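Dalgleish small whiteboards: your questions

Most of the questions we get at the Vellemcombe shop are about cleaning, so those come first. Ordering and returns are at the bottom of the page. If your question isn't covered, write to us with the product code from your receipt.

Cleaning and everyday use

What should I do before I use a new board?

Peel off the clear film, if it's still on, and wipe the surface once with a barely damp cloth. Dry it with a second cloth. The film sometimes tucks under the rim at the corners, so lift it from the middle of a long side and pull slowly.

How often should I wipe it?

At the end of each day if you can. Dry marker comes off easily within a few hours and gets harder to shift after that. A shopping list left up all week will normally still come off, but you may need to go over it more than once.

Does it matter how I hold the eraser?

A little. Keep it flat on the board and press lightly. Pressing with one edge tends to drag the ink about and leave streaks. Start at the top and work down in overlapping strokes, then go round the rim last, where dust collects.

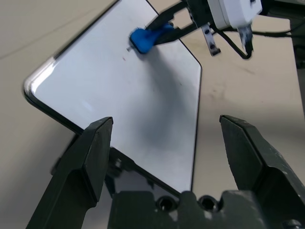
Blue eraser on a small board with a thin black frame.

There is a grey haze on my board. Is it damaged?

Almost certainly not. The haze is old ink dust that has been spread thinly over the surface, and it usually means the eraser is full. Clean the eraser (see the next question), then wipe the board with a damp cloth and dry it straight away. If the haze comes back the same day, try a different brand of marker for a week and see if it improves.

How do I clean the eraser?

Take it outside and tap it against a wall or a step until no more dust comes out. You can wash it by hand in cool water with a drop of washing-up liquid. Squeeze it out, don't wring it, and leave it somewhere airy overnight. A damp eraser makes a worse mess than a dirty one, so keep a spare if you use the board every day.

I have used a permanent marker by mistake. What now?

Draw over the marks with an ordinary whiteboard marker, covering them fully, and wipe while the ink is wet. Repeat if needed. If that doesn't work, use a small amount of surgical spirit on a cloth and open a window. Don't use scouring pads, cream cleaners or nail varnish remover. These take the gloss off and the board will stain every time after that.

Small specks won't come off. What are they?

Usually dried ink from a worn marker tip, or a splash of something from the kitchen. Leave a damp cloth on the spot for a minute and try again. If you can feel a dip with your fingernail, the surface has been chipped and the speck will stay.

Using the board on a table

Can I write on it flat, or does it need to stand up?

Either. Flat is steadier for young children and for anyone who leans on their hand as they write. Clear the space first, because grit under the board will mark the table as well as the back. On a slippery table, put a tea towel or a rubber mat underneath.

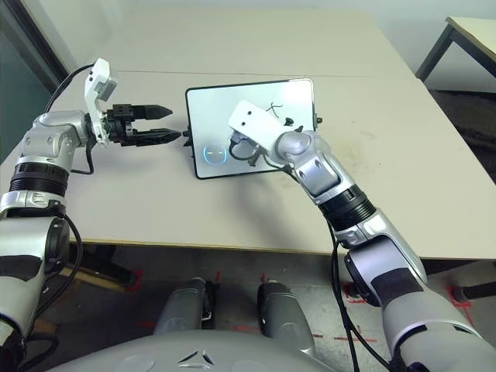

Working flat, in the middle of the table.

Upright is better if more than one person needs to read what's written. Stand it well back from the edge and turn it slightly towards whoever is reading. Hold the top or the side with your free hand when you wipe, or lay it down first. We get a few boards back each term with bent corners, and most of them went off the edge of a table during wiping.

I can't read it because of the glare. Any advice?

Turn the board a few degrees or move it along the table. It rarely takes much. A glossy surface will always catch a ceiling light or a window somewhere, and laying it flat under a lamp is the worst position. Darker markers help – black and dark blue read better than orange or light green. If glare is a constant problem, ask us about the Cimeck matt sheet, which sticks over the top. It is a bit harder to wipe clean.

Which markers do you recommend?

Any marker sold as dry-wipe. Bullet tips suit small boards better than chisel tips. Store them lying down with the caps on. Red and brown inks leave more behind than black in our experience, so wipe those sooner.

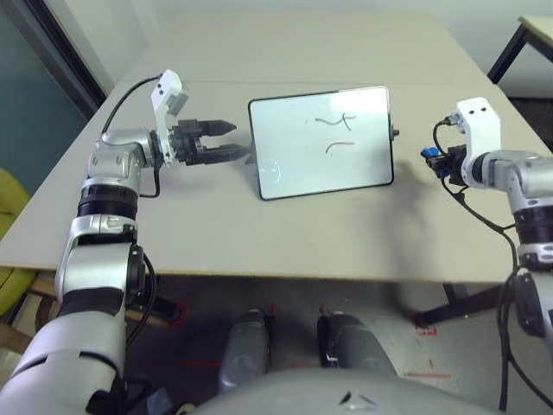
For children who are still learning to hold a pen, begin with wavy lines, hooks and crosses before going on to letters. Two or three strokes on the board at a time is enough. Let them rub out their own work too – the wiping is good practice in itself, and they generally like that part best.

Otakar Ševčík has written a sheet of starter strokes for us, which is free from the counter or by post with any order.

Can I leave it on a windowsill?

Better not. Strong sun bakes the ink on and can yellow the surface over a summer. A shelf or a drawer is fine. If you stack boards, put a sheet of paper between them.

Ordering and returns

What sizes do you sell?

The standard board is 38 cm on its long side. The larger Zilunen board is 70 cm and is meant for a wall, though people do prop it on a sideboard. Both have rounded corners.

What is the code for a replacement eraser?

2543. It fits both sizes of board and comes on its own, without markers. Schools can order it in packs of 11.

Can I buy a board without an eraser?

Yes. Say so when you order and we'll take it off the price. A dry microfibre cloth does the same job.

My board arrived scratched. What should I do?

Check first that the scratch isn't on the protective film. If it's on the board, keep the packaging and send us a photo taken in daylight. Yurii Moroz handles returns and will arrange either a replacement or a refund. Boards that have been written on can still be returned if the fault was there when they arrived.

Do you take back old boards?

We do, in any condition, at the shop during opening hours. We can't collect. Please wipe them first and take off any hooks or sticky pads. Dried-up markers can go in the box by the door.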